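January 18, 2019

Woke at 5 with the radiator knocking and lay there doing arithmetic about the piano. Ngan-ling wants it gone by August. She has wanted it gone since before I met her, which is a talent, considering it was my aunt's and sat in another state.

The tuner came at eleven. Milovan Vukadinović, very tall, shoes off at the door without being asked. He played one chord and then looked at me the way my dentist does. The pin block is cracked. He can tune it, he said, and it will stay in tune until he reaches his car. A new block would run $900, and the instrument, once fixed, would be worth maybe a third of that to a person who had never heard it. I asked if he knew anyone who took old uprights. He laughed for longer than I thought was polite.

Paid him for the visit and he left me a card for Angelovski, the movers, who charge to take pianos away. So the thing costs money to keep and money to lose. I have had jobs like that.

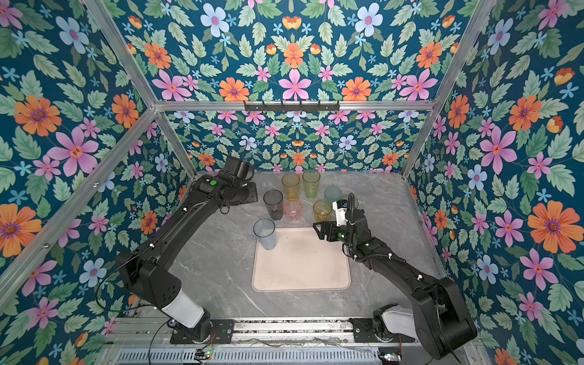

Rang Angelovski after lunch. On hold through the whole of one sad waltz, played on a piano in far better shape than mine. The woman wanted the number of stairs (11, and a turn) and then the weight, and I said heavy, and she said sir. We settled on "upright, large." She'll email a quote. I gave her the old Cendada address by mistake and had to call back, and got the waltz again from the top.

Ngan-ling home late, cold, full of news about her sister's kitchen. I told her about the pin block and tried to look stricken. She was kind about it for almost a minute, then went and got the tape measure and stood it against the wall where the piano is. A desk would fit, apparently. A desk and a lamp.

After supper I played the one piece I still know, the little minuet, left hand mostly guessing. The F above middle C sticks, so every phrase has a small limp in it. She came and sat on the end of the bench and turned a page, though I had no music up.

Must write to cousin Yau's boy about the bench. He wanted it once. Also: milk, bulbs, call the bank about the 926 dollars before they call me.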